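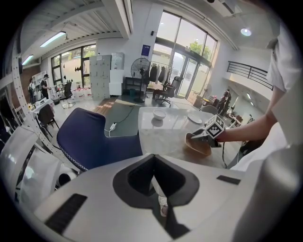

Motier Fixed-Height Table

Supplied by Flindell Furniture for Public Buildings
Range: Motier
Finish: Skavisum grey-veined
Price: $1,196 each, before tax and delivery

The Motier table is intended for libraries, staff rooms, meeting rooms and community centres where one piece of furniture must serve several purposes in the course of a day. It is suitable for shared meals, reading, paperwork, craft classes and small group meetings. The fixed-height design has no winding gear or folding parts, and the frame may be left in position for years with little attention beyond the checks set out below.

Tables in the Motier range are sold singly or in matching groups. Where a group is ordered, all tops are taken from the same production run so that the colour of the background remains consistent. The veining differs from one top to the next. Customers who intend to place tables end to end should note that the pattern is not matched across the join.

Dimensions and capacity

Length of top: 116 cm
Length of underframe: 115 cm
Thickness of top: 3 cm
Maximum evenly spread load: 116 kg
Adjustable feet: included
Assembly: required

The stated load applies to a table standing on a level floor with all feet in contact. The table must not be used as a step, a work platform or a seat. Heavy items such as printers and tea urns should be placed toward the middle of the top — never on an unsupported end.

Choice of finish

Skavisum is the standard finish for the Motier range. It is a sealed surface with a pattern of grey veins and a low sheen, chosen to limit glare under ceiling lights. A plain dark finish, Mughal, is available at the same price. Mughal shows dust and fingerprints more readily and is generally recommended for rooms that are cleaned daily.

Colour samples may be requested at no charge before an order is placed. Customers are advised to view samples in the room where the table will be used, both in daylight and in the evening, as the grey background takes on some of the colour of nearby walls and flooring. Samples need not be returned.

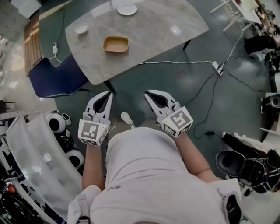

Space around the table

Sufficient room should be left on every side for a person to draw back a chair and for another person to pass behind. In rooms used by the public, the path to the nearest exit must remain clear when all chairs are occupied. Flindell will review a floor plan on request. The plan should show door swings, fixed cupboards, heaters and power outlets, and should give all measurements in centimetres.

The underframe is set slightly inside the line of the top. Chairs with arms should be measured before ordering, as some models will meet the rail before they can be pushed fully in. A seat height guide is supplied with the colour samples.

Assembly and placement

Two people are required to lift and turn the top. The top should be laid face down on a clean blanket, with the underframe placed over the marked fixing points. All bolts are to be started by hand and tightened only when every bolt is in place. The wrench supplied fits both the bolts and the adjustable feet.

Once the table is upright, the feet should be turned until the top is level. The table must be lifted when it is moved to another part of the room. Dragging may bend a foot or mark the floor, and damage of this kind is not covered by the warranty. Felt pads for timber floors may be ordered separately. 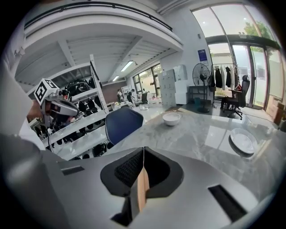
Daily care

Spills should be wiped up promptly with a soft, damp cloth. For general cleaning, use warm water and a small amount of mild dish soap, followed by clean water and a dry cloth. Bleach, scouring powder and abrasive pads will dull the seal and must not be used. Coffee, beet juice and red wine may leave a faint mark if left overnight; repeated gentle washing will usually remove it.

Hot pots and baking trays require a trivet. Coasters are recommended for cold drinks in summer. Cutting should always be carried out on a board.

Frame bolts should be checked in the first month of use and once a year after that. Many schools find March convenient, when room inspections are already under way. A bolt that will not hold should be replaced with the correct part, which Flindell supplies without charge during the warranty period.

Warranty

The underframe and the seal are covered for 3 years from the date of delivery under normal indoor use. The warranty does not extend to tables kept outdoors, in unheated storage or in swimming pool areas. Claims should include the order number, a brief account of the fault and the name of the building where the table is kept.

Ordering and delivery

Orders may be placed by purchase order or by card. Delivery is to the ground floor unless other arrangements are made at the time of ordering. Deliveries to schools are scheduled outside drop-off and pick-up times wherever possible. Packaging is cardboard and paper — it may be placed in ordinary recycling or returned with the driver.

Related items: Motier bench, Motier side table, felt pads, replacement feet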